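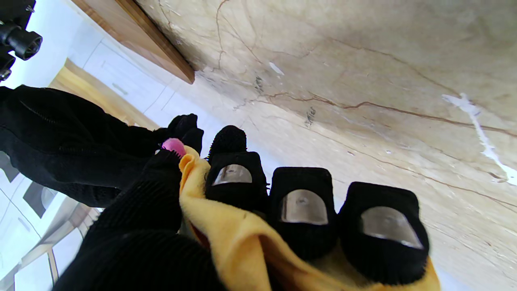

Marble is a calcium carbonate stone, and most of the damage done to it in a kitchen is done by cleaning. That is the position of the head of surface care at Burero, a firm in Kallesham that maintains stone counters and floors in rental apartments. She has worked with stone for most of her career and agreed to talk on a Sunday afternoon, between two site visits. Her method for a routine wipe-down starts with a soft yellow cloth, bunched in the hand over a beige marble countertop, and she spends more time talking about the cloth than about anything that goes on it.

"People ask me for a product," she says. "I ask them what they are wiping with. If the answer is the green side of a sponge, the product is irrelevant."

The firm buys its cloths in lots and sorts them by color. Yellow is for kitchen counters, blue for glass, and anything used on a bathroom floor stays in the bathroom. The colors carry no technical meaning. They exist so that a cloth holding grit from one surface does not get dragged across another. A polished marble finish will show a scratch from a single grain of sand, and the grain is usually invisible until the light comes in low from a window.

Her crews look after 171 apartments, most of them in the Szilágyi buildings near the river. The counters there were installed by the same contractor and came from the same supplier, which makes them useful for comparison. A counter that has gone dull in one unit can be set against an identical one down the hall that has not.

"Same stone, same age, same sealer," she says. "The only variable is what the tenant keeps under the sink. In the dull ones I find vinegar, or a bathroom spray with acid in it. Lemon does it too. You get a matte spot, and the tenant thinks it is a stain and scrubs it."

The matte spot is etching. Acid reacts with the calcite and removes a thin layer of the polish. A stain, by contrast, is material that has moved into the pores, and it can often be drawn out with a poultice. An etch mark has to be polished out mechanically. She keeps the two words strictly apart in the job log and sends back reports that mix them up.

The log itself has 3936 entries. It began as a spreadsheet and is now kept in a program called Flomthorpe, which she describes as adequate. Each entry gives the unit, the surface, the finish, the fault and the treatment. Roughly half concern the strip of counter directly in front of the sink, where water sits, soap dries and people put things down.

She is particular about how a cloth is held. A cloth laid flat and pushed with the fingertips puts the pressure on small points and leaves the rest of the fabric idle. A cloth bunched into a loose pad spreads the load and can be turned over to a fresh face when the first one is dirty. She folds for drying and bunches for picking up crumbs or spot cleaning, where the folds give the dirt somewhere to go.

"Lift, then wipe," she says. "If there is something solid on the counter, pick it up. Do not push it around under the cloth. A bead, a dried pea, a bit of eggshell – it goes between the fingers and off the stone."

For the cleaning itself she uses warm water and a small amount of pH-neutral soap. The cloth is wetted and wrung until it no longer drips. The counter is wiped in straight overlapping passes, from the wall toward the front edge, then wiped again with clean water. Soap left behind dries as a film, and the film is the second most common complaint in the log. It looks like wear. It comes off with plain water, sometimes after several rounds.

Drying is the step most often skipped. The water in Kallesham is hard, and drops left to evaporate leave a mineral ring. On polished stone the ring sits on top of the finish and can usually be buffed off with a dry cloth. On a honed finish it is more stubborn. She carries 2 cloths for each kitchen, one damp and one dry, and does not let the dry one near the sink.

Asked about sealers, she is less emphatic. A penetrating sealer slows the absorption of oil and wine. It has no effect on etching, as the acid attacks the surface and the sealer sits below it. Her test is to leave a few drops of water on the stone for ten minutes. If the spot darkens, the stone is taking water in and the counter goes on the list for resealing. Some slabs need it every year and some go much longer, and she has stopped predicting which.

The cloths are washed on their own, warm, with no fabric softener, which coats the fibers and makes them smear. They are hung up to dry. Cotton towels are kept out of the load, as they shed lint that the other cloths hold on to. When a cloth starts leaving streaks after a fresh wash it is moved down to window tracks and trash cans, and its corner is snipped off to mark it.

"A snipped corner never goes back on marble," she says. "I check the buckets for that."

Her second visit of the afternoon is to a kitchen where red wine was left overnight under a cutting board. She expects a stain and an etch mark in the same place. The poultice goes on first, under plastic wrap, and stays for a day. The polishing is booked after that.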